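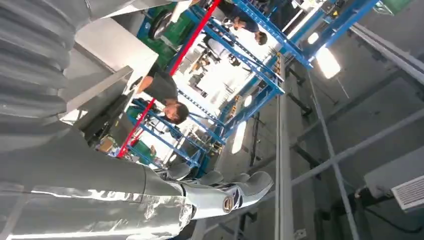 Blue metal shelving, seen past a robotic hand and its silver sleeve.

Section 4: Setting Up Your First Email Coupon in Kedeck

Okay, your customer list is in and it's time to send people something nice! I'll walk you through it the way I do it for my own shop, Warkance.

1. Open Campaigns and click New Coupon. Give it a name you'll recognize in October (I once had three called "test").

2. Pick who gets it. My full list is 3,375 people, but I only mail the 2,383 who bought in the past year.

Note: If the count beside your group says zero, go back to Section 3 and finish your tags.

3. Choose the discount. I like a flat dollar amount — customers get it at a glance and I can do the math in my head. 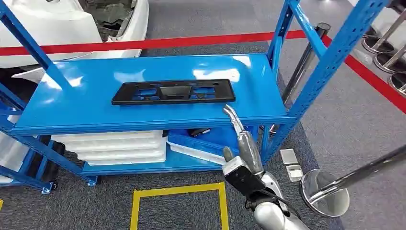 4. Set a limit. Mine is 600 uses per coupon, and Kedeck shuts the code off by itself when you hit it.

5. Set the end time. I give people 48 hours, starting at 9 a.m.

Caution: The clock uses the time zone in your account, so check that first. You can't change the end time after the coupon goes out.

6. Send yourself a test and open it on your phone. Tap the code and make sure it lands in the cart.

7. Click Schedule. You'll see a green bar with the send time, and you can still cancel up to that minute.

Note: If you ring up sales with Troro, turn on Shared Codes under Settings before you schedule, or the register won't accept the coupon.

Reports are in Section 5.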